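How to look after your glasses so they last longer than the warranty

I have worn glasses since primary school and have ruined them in most of the ways available. I have sat on them, slept in them, left them on a dashboard in Atemside and once put a pair through a hot wash in a shirt pocket. What follows is what I do now, having paid for the lessons.

What you need

A bowl or a clean sink
Lukewarm tap water
Plain washing-up liquid, the sort without hand cream in it
Two clean cloths
A hard case that shuts properly

Step 1: Wash your hands

Your glasses are dirty mostly with you. Get the sun cream, butter and so on off your fingers before you start.

Step 2: Rinse before you rub

Hold the glasses under a gentle lukewarm tap for 10 seconds. Grit is what scratches lenses, and the hem of your jumper is very good at pushing grit about. Keep the water well short of hot, which can spoil the coatings. I know this from a pair that came out looking like a dried-up pond.

Step 3: Soap

Put one small drop of washing-up liquid on each lens and spread it with your fingertips, front and back. Then do the nose pads. Nose pads go green if you ignore them, and by the time you notice, everyone you've had lunch with already has. A soft toothbrush helps, so long as you keep it off the lenses and don't put it back in the mug.

Step 4: Rinse and dry

Rinse again until they stop feeling slippery. Shake off the drops and pat dry with the first cloth, then finish with the second. Kitchen roll feels soft to a hand and rather less so to a lens. Wash the cloths now and then, without fabric softener, or you'll be polishing grease on with great care.

Step 5: Check the screws

Open and close each arm. If one flops, tighten the hinge screw a quarter turn at a time and stop when it feels firm. My Celel frames came with a screwdriver the size of a matchstick, which I lost on the way home. Do this over a tray or a tea towel — the screws are almost invisible on carpet and they can bounce.

If the frame itself is bent, take it to an optician. Mine will usually straighten a pair while I wait and has the manners not to ask how it happened.

Step 6: Put them in the case

Fold the left arm first, then the right, if that's how yours sit flat (most do). Lay them in with the lenses facing up and the cloth loosely over them. Nothing else goes in there. Keys don't, and neither do mints.
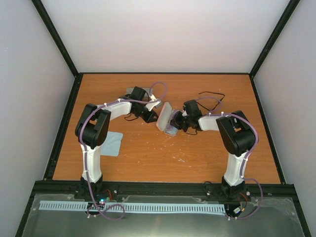
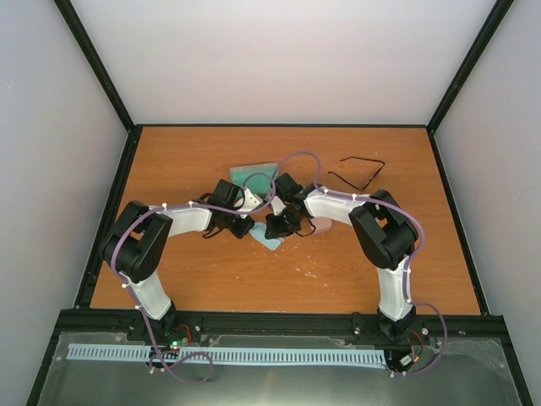
Soft pouches are fine for keeping dust off at home. In a bag they protect your glasses about as well as a sock would, and I have tried the sock. If your case no longer snaps shut, replace it before you replace the glasses.

How often?

I do the full wash on a Sunday evening and a quick rinse whenever the world goes foggy. Daily would be better. So would flossing.

One last thing: don't park them on top of your head. It stretches the arms, and you will spend the afternoon looking for them.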